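# Small things, laid out: the hair accessory gallery

28 September 2018

I started putting these little galleries together in January, when I moved into the upstairs room at the Prarkier building and finally had a wall to hang things on. Before that, everything I make for hair lived in two shoeboxes and a cookie tin, and I would show up at craft fairs with the whole lot tangled together like holiday lights. I sell under the name Poduval (my first choice was taken, and the second one I couldn't spell on the phone), and this page is for people who keep asking what the things look like before they order.

I do scrunchies mostly, then clips, then whatever I feel like when the scrunchie fabric runs out. Everything comes out of remnants. The Imier mill shop sells them by weight and you never know what's going to be in the bin – one month it's all plaid, the next it's a slippery satin that fights you the whole way through the machine. I love it. My sewing table does not.

A quick word about dots, as I get more mail about dots than anything else. Small white dots on a dark ground are the most forgiving print there is for a scrunchie. The fabric gets gathered up so tightly that a big print just turns into blobs, but little dots still read as dots, even in the folds. Burgundy is my favorite ground for them. It goes with brown hair, black hair, red hair, gray hair, and a surprising number of winter coats.
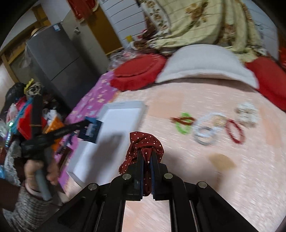
I cut my scrunchie strips a bit longer than most patterns tell you to. A short strip gives you a flat, sad donut. A longer one bunches and flops over itself, and you get those nice loose loops that stand up when it's on a ponytail. If you have very thick hair, ask me for the longer elastic and I'll put it in for no extra charge (please say so in the order note and not in a separate email, I lose emails).

The backdrop question comes up too! I've tried plain paper, a cutting mat, a tea towel and a piece of old fence. Plush cloth wins for me, the paler the better. Clips don't slide around on it, and dark fabrics show up nicely. The downside is fluff. I keep a lint roller within reach and go over every single piece before it gets packed, and I still had one customer write to say her bow arrived wearing a small pink beard.

## Sorting

This is the part I find weirdly relaxing. Everything gets spread out first, with no order at all, and then I start pulling things into kinds. Scrunchies with scrunchies, snap clips with snap clips, and the claw clips off by themselves because they grab everything. Anything I can't decide on goes to the side until I've had coffee.

Shallow trays are so much better than deep boxes for this. In a deep box, whatever you want is at the bottom, always, and by the time you've dug it out you've undone an hour of sorting. With a low tray you just look down and there it is. Mine hold a day's worth of orders each, and when one is full I stop and pack, even if I'm in the mood to keep going.

## Cards and packing

The backing cards come from Flirau, a tiny print shop two streets over from me. I ordered 200 the first time and thought they'd last forever. They lasted until spring. The second batch was 465, which is an odd number to order, but it was the end of a roll of card stock and they gave me a good price on it. So if your card is a slightly different weight from your friend's card, now you know.

Clips go on cards. Scrunchies don't, they travel loose in a paper envelope and come out a bit squashed. Give yours a shake and pull it gently around in a circle and it'll puff right back up. I get asked whether they can go through the wash, and yes, cold water, in a mesh bag, and let them dry flat. Skip the dryer. The elastic hates it.

## How many so far

I went through the order book last week with a calculator and a big mug of tea. Since I opened I've sent out 1,833 pieces, and nearly 472 of those were dots of one kind or another – I say nearly because my handwriting in March was terrible and one line could be a "dot" or a "dog" (I did have a dog print, so who knows).

What's coming next: a corduroy batch, if I can get the seams to lie down, and some skinny scrunchies for kids and for people with fine hair. I'd also like to try velvet again. The last velvet shed all over my black pants and I'm still finding bits of it in the car.

Orders are open through the usual form. Tell me your color, tell me thick or fine hair, and if you want dots, tell me how badly.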